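The Long Way Around the Kitchen Wing

If you have ever lived through a remodel with the stove unplugged and the coffee maker sitting on a bathroom counter, you'll have some feeling for what the staff at Ulona have been up to lately. They have been building a new surgical wing onto a hospital that never closed its doors for so much as an afternoon, and they are (mostly) still smiling.

Kunex, the general contractor, broke ground in September, on a strip of lawn between the old kitchen and the parking deck. It looked easy on paper. Then the crews started digging and found old steam lines that appeared on none of the drawings, and for 19 days everything stopped while Kestia's pipefitters worked out which ones were still feeding the laundry. Two were, as luck would have it!

The new wing has 5 floors, with operating suites on the second and third, and it will hold 131 beds once the last of the patient rooms are turned over.

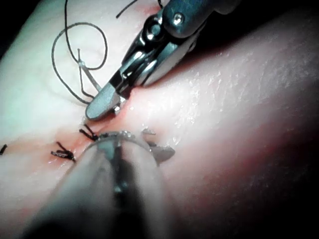
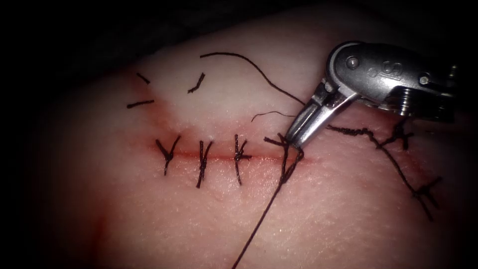
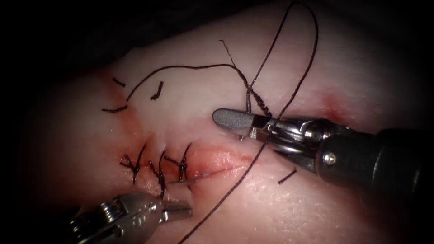 Keeping the Noise Down

Concrete trucks came before six in the morning, when the streets were clear, and the loudest drilling was saved for the middle of the day. The night nurses had asked for the opposite, being the ones trying to sleep at noon, but they live across town and the patients don't.

Tamuno, the steel fabricator, put together the connecting bridge in its own yard and trucked it over in four sections. I went out to watch the last one go up, along with half the cafeteria line, and it was a slow and rather lovely thing to see, all that steel drifting over the rooftops while people finished their sandwiches.

Inside, there is still plenty to do. The ceilings over the second floor are open, the elevators are waiting on their inspections, and the old kitchen, which everyone has been walking around for so long, gets its own new loading dock next. After that the lawn goes back in, or what's left of it, with a bench by the door where the smokers' shelter used to be.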